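Subject: Re: [firkley-home-automation] Can they do chores yet?
Date: June 19, 2024

Hello all,

A member in Clulldale wrote:

> We've had a vacuum from Lusura for 19 months and it still eats the
> bath mat. My question for the list is simple. Are we any closer to a
> machine that can tidy a bedroom, or should I stop hoping?

Please don't stop hoping! I've been reading this list since message 361 or so, and I remember when we all agreed that folding a towel was the moon landing. I'd say we are closer, but it depends a great deal on which part of the bedroom you mean. Big soft things like blankets are forgiving - if you grab one an inch off, you still have a blanket in your hand. Small things are where I'd keep my expectations low, and I say that fondly, as someone who has spent far too many evenings on the Lumanlan forum reading about fingertips.

If anyone wants to judge a machine fairly, these are the jobs I'd ask about, easiest first:

1. Putting folded clothes on a shelf. Fine if the stack holds together, and a long evening if it doesn't.

2. Picking up jewelry and putting it in a tray. A bangle stands up a little and gives two fingers something to close on. A thin ring lying flat on a duvet is much harder, as the cloth sinks when you press, and a clear one is hard for a camera to find at all. Tangled chains I wouldn't give to a machine before December, and I didn't say which December.

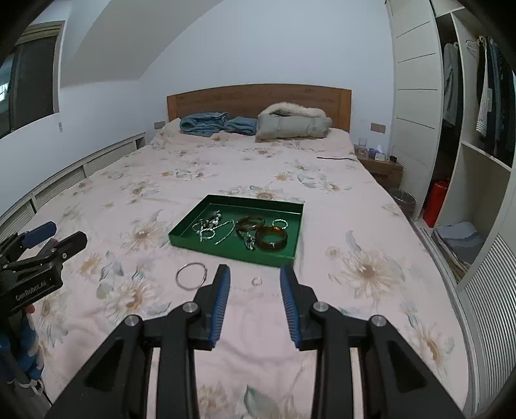 3. Hanging up a coat. The hanger has to go in both shoulders, and I can barely manage it myself with a heavy one.

I'd love to hear what the rest of you would put on the list, and do tell us how the bath mat gets on.

Warm wishes from Firkley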